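Last updated: August

By Kieran Ó Súilleabháin

4. Setting up block tasks in Tutar

Read this section before you believe the green "Plan valid" badge. The badge means the planner found a path through its own model of the table. It says nothing about the table you have.

4.1 Load the workspace

1. Start the Jirier perception node first, then Tutar. In the other order, Tutar quietly loads the last saved table and plans against that.
2. Open Workspace > Surfaces and set the table height by touching off with each arm. Do not type in the number from the furniture catalog.
3. Mark your target zones. Dark tape on a light table works. Jirier will sometimes report the tape as an object, so check the object list and set any false entry to "Ignore".

Note: Color labels are the part of Jirier I trust most. Poses are another matter. Once a finger covers a face of the block, the reported angle is a guess with decimals on it.

4.2 Check both arms

4. Set the arm-to-arm clearance to 8 mm. The installer leaves it at zero, and I have yet to hear a good argument for that.
5. Load the hand or gripper model you have mounted, cables included. The stock Scanlon models have no cables, so the planner will route an elbow straight through one.
6. Set the speed limit to 17 percent for first runs.
7. Run the plan in preview, then step through it one waypoint at a time with a hand on the stop button.

Caution: Collision checking samples the path at fixed steps. At the default of 300 samples, a long sweep can pass a fingertip through a block between two checks and still score as clean. Raise it for anything that crosses the middle of the table.

4.3 Compare the views

8. Open the head view and a wrist view and compare them with the object list. If they disagree, believe the views.

Head view first, then wrist view:
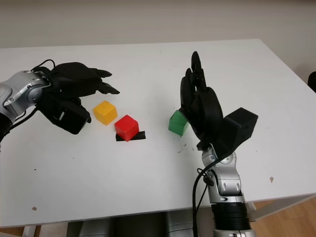
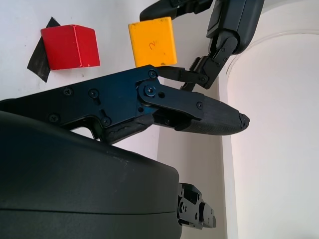
9. If the list shows a block on the table after an arm has lifted it, restart Jirier. "Refresh" only redraws the old list.
10. Save the workspace under a new name. Autosave keeps 7 versions and does not say which one it loads.

Known issue: the "Auto-assign arm" option picks the nearer arm by straight-line distance and ignores what the other arm is doing. The release notes call this fixed — on my bench it isn't. Assign arms by hand until the Hondetti scheduler replaces it.

We use cookies to improve your experience on this site. Accept / Manage preferences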